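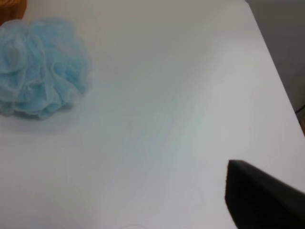 Filed under: Robots at home / Grippers

March, by Arwel Prothero

I have now two sets of fingers for my small arm, and I promised to Lucienne Charpentier that I would compare them before buying a third. The first set is the Pichon, flat inside. The second is the Ralness, with ridges on the inner face. Both are black and both fit the same mount, so changing them takes only a few minutes and one small screwdriver.

A bath pouf on a white table is harder than I expected. The netting gives way when you press it, and the motor current rises so slowly that my controller does not know when it should stop. With the Pichon I set the close limit to 700 and it was too gentle. At 863 it was good most of the times. I also had to lower the exposure of the wrist camera, as the table is so bright that pale things lose their edges.

Then I changed to the ridged fingers and tried the big green fruit. It has dents and folds on one side, and I wanted to know if the tips would sit well on a shape like this — my simulation only knows perfect eggs. 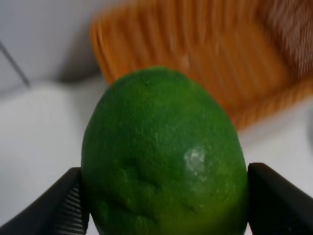
Settings I kept

Ralness fingers, close limit 915, speed 186, same for the fruit and the pouf. The Ornedden controller saves it as one profile, and this I like very much. For the basket I still approach from above, with the fingers open wide.

Next month I will try the soft pads from Brilluretti, if they arrive.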